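4.2 Grasp selection on thin, open objects

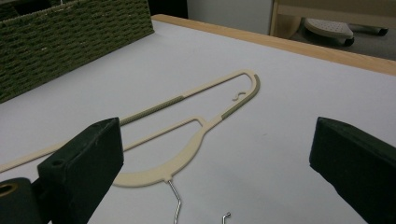 Figure 3. Wrist-camera view with the hanger between the two fingers. The green grip strips and the thin wire of the hook are the cues discussed in this section.

Clothes hangers turned out to be our favorite object in the whole Primwood set, and also the one that broke the most code. A hanger is mostly air. The bounding box is large, the center of that box usually falls on bare tabletop, and the parts worth grabbing are narrow. Our first planner, which scored grasps around the centroid of the segmented mask, would happily close the fingers on nothing at all and report success.

The version described here drops the centroid entirely. We skeletonize the mask, walk along each branch, and propose a grasp at every point where the local width fits between the fingers with clearance on both sides. Each candidate then gets a score from three terms: local width, distance to the nearest branch point, and a learned texture term. The texture term was Elsa Miettinen's idea and we are delighted with it. Cream plastic on a pale table gives very little contrast, and the depth channel is no help either at this thickness. The ribbed strip on the upper bar in Figure 3, on the other hand, stands out clearly in color and in local gradient, and it makes a stable anchor for tracking even when one finger covers part of the hanger's long arm.

Wire is harder. The hook in Figure 3 is only a thin silver line with small highlights at its bends, and it leaves the image at the bottom. Early masks lost it in most views. This matters a great deal for planning, since a hook that is missing from the mask is also missing from the collision model, and the hook is exactly the part that snags on a neighboring object during the lift. We now run a second, high-resolution pass over a band around the first mask and join any bright line segments whose ends point toward it. Segments that run off the image are kept and extended as straight rays of fixed length in the collision model. This is crude, but it costs almost nothing, and it made the planner far more careful in a way we really enjoyed watching.

We trained the texture term on 1,231 labeled views, all collected at the Plarkville lab with the same finger geometry. Labels were drawn on the skeleton and not on the full mask, so an annotator could finish a hanger in a few clicks. The weights used in every experiment below are from the 12/15/18 checkpoint.

For the comparison in Table 2 we ran 144 trials per planner, with the starting pose drawn at random. The Lindqvist baseline uses the same camera, the same controller and the same closing force, so the only change is where the fingers are told to go. Planning time for our method stayed around 98 ms per view, well inside the budget set by the Asmont control loop, and most of that time goes to the second pass. Skipping the pass when the first mask already has a closed outline would save more, and we plan to try it.

Two failure types remain. Shadows beside a thin bar are sometimes traced as a parallel branch, which pulls the grasp sideways by about the width of the bar. The other is the rounded end, where the skeleton curves quickly and the estimated closing direction can flip between one view and the next. Smoothing the direction over several views fixes most of these flips but adds lag, and we return to that trade in Section 5.1.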